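How to read a basketball trade without falling for it

Every time two clubs swap players, the same thing happens. Within an hour there is a winner and a loser, a letter grade for each side and a man in a studio explaining that this changes everything. I have followed this sport long enough to have believed quite a lot of that, and most of it was rubbish by spring.

What follows is the method I use now. It takes an evening, a pencil and a willingness to ignore your phone. It won't tell you who won the trade. I don't think anything does for at least a season, and I'd be wary of anyone who claims otherwise.

Step 1. Write down what moved

Start with the full list, both directions: players, draft picks, cash. Leave out the adjectives. "Proven scorer" is an adjective. So is "locker room leader", whatever the grammar books say.

Look closely at the picks. A first-round pick with conditions on it may never turn up, or may turn up years later as something much smaller. If the report says "a first" and stops there, wait for the conditions before you form a view. They usually come out the next day, well below the headline.

Step 2. Look at the contracts before the statistics

Most people do this the other way about, and then wonder why a club gave up a decent guard for a worse one. Find out how long each player is signed for and who holds any option. A player whose deal runs out in June is a different thing from the same player with 3 years left, even if he scores the same points on the same nights.

My friend Dong-hyun Ki argues that expiring deals are overrated because clubs so rarely do anything clever with the space. I half agree. Put them down anyway, then ask who was really going to sign there.

Step 3. Count minutes, then shots

There are only 240 player-minutes in a regulation game. If a new forward arrives and plays 34 of them, somebody else sits down. Write the new rotation out with a number beside every name and make it add up. You'll be surprised how many exciting line-ups need 270.

Then do the same with shots. Three players who each took 18 a night elsewhere will not all take 18 now. One of them is going to be unhappy, and it's worth guessing which before the season tells you.

Step 4. Be rude about small samples

This is where I lose patience. A new starting five plays 2 games together, wins both by a mile and we get a graphic with a plus-minus figure on it that would embarrass a fruit machine. Ask how many minutes the figure covers. Under 200, I don't write it down at all. I don't say 200 is a magic number, only that I've been burned less often since I picked one and stuck to it.

Shooting is the worst offender. A forward who hits half his threes in his first fortnight is having a good fortnight. Look up his career figure and expect that. Daranee Ratanaporn, who checks my sums, went back through our old notes on mid-season arrivals and found that the hot starters had mostly gone back to being themselves before the play-offs. Our notes are not science, but they're better than a man shouting.

Step 5. Distrust the grade

A letter grade given on the night is a guess with a haircut. If you must read them, read them a year later, which is far more entertaining.

The same goes for the paid tools. I tried the Cluvima trade calculator for a month and it gave me a value of 2,107 for a back-up centre. Two thousand one hundred and seven what? The help page didn't say. Custitz at least shows its working, though the working leans heavily on last season's box scores and has almost nothing to say about defence. Use either one to check your own list for gaps. I wouldn't let it do the thinking.

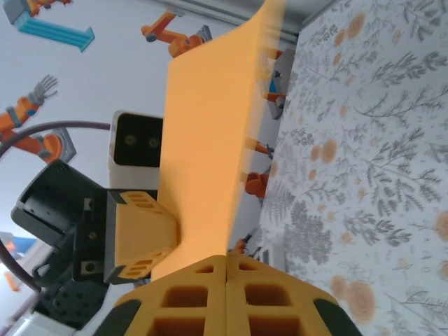 Issue 3, page 2

Step 6. Ask who was in a hurry

Clubs make odd trades when somebody's job is in danger or a star can leave next summer. Neither shows up in the numbers. Read the local coverage for both sides, going back several weeks – national writers tend to arrive with the deal and go home with it. Treat unnamed sources with care too. An agent who wants his client moved is a source. So is a club that wants the other bidders to panic.

Step 7. Write one sentence and date it

Finish with a single prediction that could be wrong. "They'll be better" doesn't count. "They'll finish in the top four and the second unit will lose them a play-off game" does. Put the date on it and leave it alone. Mine for the deal I'm working through at present is marked Thu 6 August, and says the incoming guard will be coming off the bench by Christmas. Panagiotis Karras has already told me I'm wrong, in capitals.

Open the notebook again when the season is over. Mark yourself honestly, cross nothing out, and keep the page. I've got one from a few years back calling a certain centre "finished". He played every game the next season.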